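4. Booing, grudges and the returning pitcher

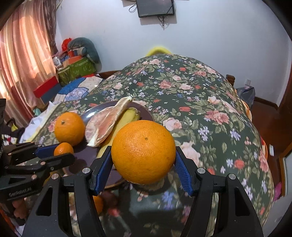 Figure 2. A large orange and a small tangerine, each at a gripper. Photo: Vicente Ledesma.

We turn now from the crowd as a whole to the people who keep a grudge going inside it. Anyone who has sat through a season or two at a small ballpark will know that the loudest welcome is very often kept for a man who used to play there, and that the welcome isn't always a kind one. Our interest in this section is in how long that sort of feeling lasts, and in what keeps it warm once the player himself has moved on to another club and, in some cases, given up the game altogether.

The material comes from the supporters' message board of the Grilholm baseball club, where we read 2706 posts written over a single season, beginning in April. Of these, 67 named a former Grilholm pitcher in plainly hostile terms. We had expected the hostility to be spread fairly thinly over a good many players, and were rather taken aback to find that only 18 men were named, and that one of them, the left-hander who left for Kaltgate, drew far more of the bad feeling than anyone else. His offence, as the older posters tell it, was to warm up in the bullpen during a game he was never going to be asked to pitch in, and so to set the home crowd shouting at its own manager. Several of the people who bring it up most often say quite cheerfully that they weren't there.

This last point deserves a little patience. Khondokar has argued that a sporting grudge is handed down much as a family story is, with the dull parts worn away, and our reading of the board bears that out to a large degree. The inning changes from one telling to the next, and so does the score, but the manager's face (always described as purple) stays put. Lester takes a sterner view and treats such stories as a way of sorting old supporters from new ones. We can see the sense in this — newer posters were now and then asked, none too gently, what they knew about it — but the replies we read were mostly good-humoured, and one long thread ended with two rivals swapping recipes for a rain-delay stew.

It would be wrong to make too much of the nastier language. A fair share of it was plainly meant as fun, and the same posters who called the Kaltgate man every name under the sun also wrote fondly, sometimes within the hour, about his curveball. When his retirement was announced the board went rather quiet, and the first post to break the silence simply thanked him for his early seasons. We come back to that thread in Section 5, where we look at how supporters talk about players whose careers are over.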